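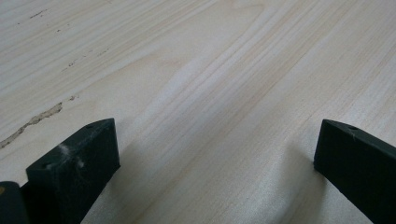 Fingers apart over bare wood: one of the hand-held grippers at the Clarnport workshop.

The first thing you are told when you visit the Stodico group in Clarnport is to mind the cables, and the second is that you will be hopeless at it to begin with. Both pieces of advice are kindly meant. I tripped over nothing, I'm pleased to say, but I was every bit as hopeless as promised, and spent the better part of a morning chasing a wooden peg across a table with a tool that looked as if it ought to be simpler than a pair of salad tongs.

The tool in question is a gripper, the sort of thing you would expect to find on the end of a robot's arm, except that it has a handle and a person holds it. You take one in each hand and get on with some small household or kitchen job, and while you do so the position of each gripper is recorded from one moment to the next, along with what its own camera sees from just behind the fingers. Later on, a learning program is given all of that and asked to work out how it might do the job itself, with a pair of arms and no person attached.

The idea of teaching a machine by showing it is an old one, and for a long time the usual way was to steer the robot directly, with joysticks or a second set of arms. It works, but it is slow and rather tiring, and you need the robot there the whole time, which makes it an expensive way to learn to put a spoon in a drawer. With hand-held grippers you only need the table, the tools and some patience (quite a lot of patience, in my case).

What the Clarnport people wanted to find out was how much showing is enough. They settled on a set of 17 tasks, most of them involving both hands, and collected over 1,000 demonstrations before they trained anything at all. Then they went back and trained the same program again and again on smaller helpings, to see where it began to go wrong.

The answer, at least for their tasks, came as a pleasant surprise. A program given 330 demonstrations, chosen so that the objects began in as many different places as possible, did very nearly as well as one given the whole collection. When the same number was picked from sessions where everything had been laid out neatly in the same spot each time, it was a good deal worse, and had a habit of reaching confidently for the place where a thing usually was. I have done much the same with my own light switches after moving house, so I felt some sympathy.

They call the choosing method MacLeish, after the street where the first version was sketched out over a very long lunch, and it is a modest piece of work as these things go. It looks at the opening moments of every recording, compares the layouts, and keeps the ones least like those it already has.

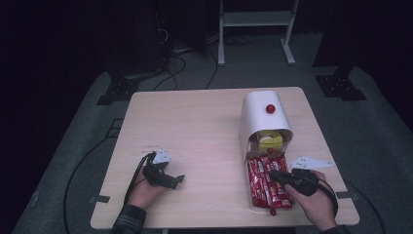

Packaged food makes a good test of all this, and it comes up a lot in conversation here. A wrapper is shiny and slippery, it gives a little when you squeeze it, and a row of bars lying side by side doesn't offer much of a gap to get a finger into, whether the finger is yours or a robot's. People solve the problem without thinking, by nudging one bar along or tipping it up by the end, and it is just those little nudges that the group is keen to catch. Ask somebody to write down how they pick up a snack bar and they will leave the nudge out entirely. Hand them a pair of grippers and it goes into the recording with everything else.

The marker plates on top of the tools, white with black dots, help with keeping track of where each gripper is and which way it is tilted. The fitting had to be thought about with some care, I was told, as your hands are forever turning one way and another, and a plate that is hidden is no use to anyone.

There are limits, and the group is very open about them. A person feels a good deal through the handle that the recording knows nothing of. When I squeezed my peg too hard I knew it straight away, but all the data would show is a pair of fingers that had stopped closing. A second project, Illonen, is meant to look at this by putting thin pressure pads inside the fingertips, and the first 8 pairs should be ready to try in October.

By the end of the morning I could get the peg into its hole about as often as not, and my recordings were kept with the rest. Clumsy ones are welcome, apparently, so long as the job gets done in the end. I was given a cup of tea and a biscuit, which I picked up with my fingers, and was then sent back to the table to have another go with my left hand leading.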